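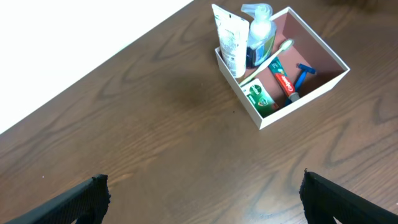

Sieglinde Hollmann escribe que en su organizador los botes con dosificador acaban siempre volcados y que el forro interior se mancha de gel a las 2 semanas. Pregunta si conviene cambiar de caja o de orden.

Basta con cambiar el orden. Una caja abierta de paredes finas sujeta bien los envases si queda poca holgura entre ellos. Pautas de colocación:

Los tubos altos van en una esquina, con el tapón hacia abajo. El producto baja por su peso y se aprovecha mejor el final del envase.

Los botes con bomba se colocan junto al tubo, apoyados en la pared. El cabezal debe sobresalir del borde para accionarlo sin sacar el bote.

Los envases bajos, delante. Si sobra espacio, se rellena con un paño doblado.

Limpieza del forro: vaciar la caja cada 14 días, pasar un paño húmedo con jabón neutro y secar con la caja boca abajo. No remojar las cajas de cartón forrado.

Sobre mesas de madera, pegar fieltro en las cuatro esquinas de la base y secar el culo de los envases antes de guardarlos. Los cercos de gel azul o de color se retiran enseguida, siguiendo la veta.

Más consejos de baño: página 51.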